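Apartment compost pickup – is anyone still paying for this?

stirk_lurker
August 18, 2021
Our building in Stirkstead just got a flyer from Skanier. They want $13 a month to take food scraps and wrappers in one bag and "sort everything downstream." Has anyone seen proof that the sorting happens? I've asked twice and got a brochure.

moldybanjo
We've had them since November. Bags go away, no smell, no complaints. I don't need a tour.

stirk_lurker
Bags went away before, too. That was free.

Kenza Zaki
I used to live in Umham and we had the same pitch from Negri. They claimed 2,000 households. Our hall had 200 units and I never met more than 4 people who used it. Ask for the weight tickets from the compost site. If they're sorting, they have them.

moldybanjo
You're assuming a small company keeps paperwork for tenants to read. Maybe they're just busy.

Kenza Zaki
They're charging by the month, so they keep paperwork. I'd also ask where the plastic film goes. Snack wrappers are usually layers stuck together, and most places won't take them at any price. At home they go straight in the trash.
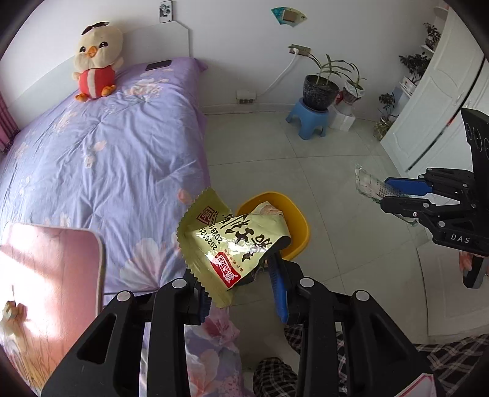 So when a flyer says "wrappers welcome" I read it as "we'll throw those out for you." Fine, but then don't call it diversion.

plumgutter
Bit harsh. Some programs do collect film separately.

Kenza Zaki
Some do. Separately is the word I'd look for, and the flyer says one bag.

stirk_lurker
Just checked and it does say one bag – in bold. I'll ask for the tickets and post whatever they send.

moldybanjo
Post it even if it makes them look good, please.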